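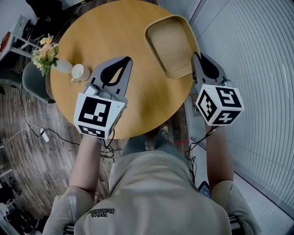 How to Clear a Small Round Table

A round table has no corners, so there is no corner to shove things into. Everything drifts to the rim and waits there for an elbow. Allow a quarter of an hour the first time.

You will need: a tray with a raised rim, a soft cloth, and somewhere to put the flowers.

1. Move the flowers first. Stand the vase on a shelf or the counter. If it's lying on its side, pick it up by the body, as pulling on the stems gets you a handful of stems.

2. Set the tray flat, well in from the edge. A tray of 40 cm is plenty. I once bought a 75 cm one from Skovton and it became a second, worse table.

3. Cup and saucer go on together. Carry the cup by itself and you'll find the saucer on the table tomorrow, looking hurt.

4. Push the chairs in before you lift anything. Then look at the floor. Cables get coiled and moved to the wall now, while your hands are free.

5. Carry the tray out with both hands. Wipe the top along the grain with a barely damp cloth, then a dry one.

6. Put back one thing. The flowers usually win. Keep them near the middle, where the leaves won't hang over anybody's lap.

Repeat after the next cup of coffee.

Next: Wax or oil? The Dolwood method for tired tabletops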